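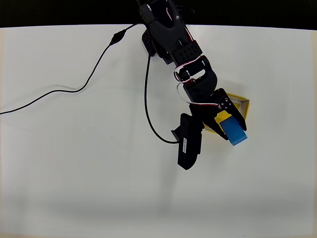

Page last changed: November 10, 2020

Household and Workshop Tips
Notes from the Open Day at the Gilness Workshop

The Gilness Workshop held its open day in November. Visitors were shown how a small robot arm is set to sort and put away foam blocks, and many asked how the same habits might be used on a bench or kitchen counter at home. The tips that follow were gathered from the talks given by Sun-ja Kwon and Othmane Abdel Hamid.

Choosing a tray
A shallow tray with raised rims is preferred for small parts. The blue block in the gripper is held over a yellow tray of this kind, set on a white table. A strong color against a plain surface is easy to find with a quick look, and the same applies to screws, buttons, beads and cake decorations. Trays deeper than the hand can comfortably reach into should be kept for storage.

Keeping the work surface clear
Only the tray and the items in use should remain on the table. Ms. Kwon advised visitors to clear the front part of a bench first, as this is where sleeves and elbows pass. Tools needed later in the job may be placed on a side shelf.

Cables
Power and signal cables should be laid in wide, easy curves. Sharp bends at the plug are a common cause of failure in lamps, hand mixers and glue guns. Where a joint in the arm must turn, the cable beside it is given a loop of slack. Household users may do the same for any lamp with a moving neck. Tape should not be used to hold a cable to a painted surface. Hook-and-loop strips come away cleanly and may be used again.

Handling soft items
Foam, sponge and fresh bread mark easily. Mr. Abdel Hamid recommended closing the grip slowly until the item no longer slips, and then stopping. Kitchen tongs with flat ends are suitable. Spring clamps should be fitted with felt pads, which the workshop changes after 300 uses. Items should be lowered close to the tray before they are released.

Light
Even light from overhead or from two sides is advised. A single bright lamp throws hard shadows, and small parts are easily lost in them. The Brouwer bench lamps in the main hall are fitted with frosted covers. A sheet of baking parchment must not be used as a substitute, on account of heat.

Cleaning white tabletops
Wipe with a damp cloth and a little dish soap, then dry at once. Pencil marks may be removed with a plain white eraser. Scouring powder should be avoided. Unplug all equipment before cleaning.

Printed copies of these tips are available at the front desk in Room 17. Questions about future open days should be addressed to Gyu-bin Ji at the Gilness office.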